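Chapter 7
Coats, Covers, and the Rest of the Bulky Things

Most of us learned to fold from somebody who was in a hurry. You watched a pair of hands go over a shirt, you copied what you could, and the rest you made up as you went along (I was well into my thirties before I gave a single thought to sleeves). That works nicely enough for the flat things we covered in Chapter 6. A padded jacket is another matter altogether! It has air in it, and a hood, and a mind of its own, and it will spring open the moment you turn to reach for the next one.

So we begin this chapter on the bed, which is the biggest clear surface most homes have. Leave the blanket on, smooth it with your palms, and lay out one garment at a time.
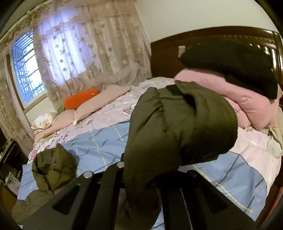

Start with the zipper, closed all the way up. Then the pockets, emptied, and the hood, turned down flat over the back. Press slowly from the hem toward the collar and let the air find its own way out, because hurrying only pushes it into the sleeves.

When the households of Kallia kept laundry diaries for the Brolto study, 86 of the 255 jackets they listed were stored on a chair. We will come back to those chairs in Section 7.3, after some practice with hoods.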